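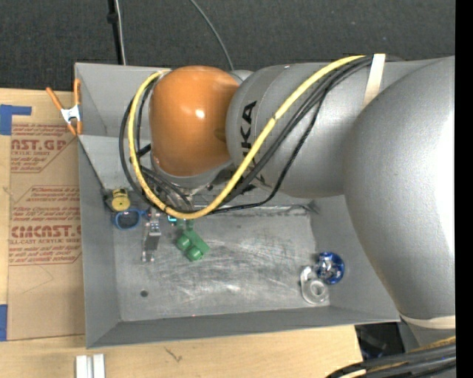
An open gray metal bin on a light wooden tabletop.

Sorting Out a Parent's House: Questions I Get Asked

I started writing about clearing my mom's place in Coltotwood while I was still knee-deep in it, and the emails have been coming ever since (keep them coming, I love them!). These are the questions that turn up most often. I'm not a lawyer or an appraiser, just a daughter who did this once and then helped two friends do it again.

Where do I even start?

With the trash, and then the bathroom. Old shampoo, expired cold medicine, nine half-used tubes of hand cream. You don't have feelings about any of it, or not many, and by lunchtime you've got a finished room. I made the mistake of starting with the hall closet, found my dad's raincoat, and that was the end of that day.

How long did it take you?

44 days from the first trash bag to handing over the keys, and I was there for most of them. My brother flew in for the last stretch in June. If you're working full time, please don't use my number to beat yourself up. My friend Areeba Ghauri did her aunt's apartment entirely on evenings, after 7 p.m., and it took her the better part of a year.

Do I need special boxes or containers?

Nope. Anything open at the top that you can see into works well for sorting. I like having one spot on a table for things I haven't decided on, and I empty it every night before I go to bed. Save the boxes with lids for stuff that's already been decided, otherwise you'll be opening the same box over and over wondering what you put in there. Ask me how I know.

What about papers?

Ugh, papers. Mom had 20 years of electric bills in a dresser. Before you toss anything, pull out the will, the deed, insurance policies, tax returns, military papers, and anything with the word "pension" on it. Check with whoever is handling the estate about how long to hang on to the tax stuff. Everything else with an account number got shredded. Bring snacks, it's slow going.

And look inside the cookbooks! Mom's held 11 letters from her sister, tucked between the soups and the casseroles.

My siblings and I both want the same thing. Help?

We had this with a kitchen clock that isn't worth the price of a sandwich. We ended up taking turns picking, youngest first, and then swapping afterward if we wanted to. The clock lives with my brother and I get to be a little bit grumpy about it at Thanksgiving. If it's something valuable, get it appraised before anyone picks, so you're all looking at the same figure.

Did you hire anybody?

Yes, for the end of it. Saturnino Soler runs a small clear-out business over in Cornetlow and he took the furniture, the piano included, down 4 porch steps that I'd been dreading for weeks. Get the price in writing, and ask where things go afterward. He gave me a list of what was donated and what went to the dump, and I was so glad to have it.

Is it okay to keep things I have no use for?

Sure it is. I kept a colander with a broken handle. I also have her Zabala sewing tin, which I've never sewn anything out of, and I'm happy every time I see it on the shelf.

What do you do with photos?

I sorted them last, at my own house, over the winter. Loose prints first, albums after. Write names on the back in soft pencil while there's still somebody around to tell you who everyone is. My uncle looked through a whole stack with me over the phone, more or less, by having me describe people's hats.

Can I send you a question?

Please do! The contact form is at the bottom of the page. I read everything, though I'm slow to answer in the summer.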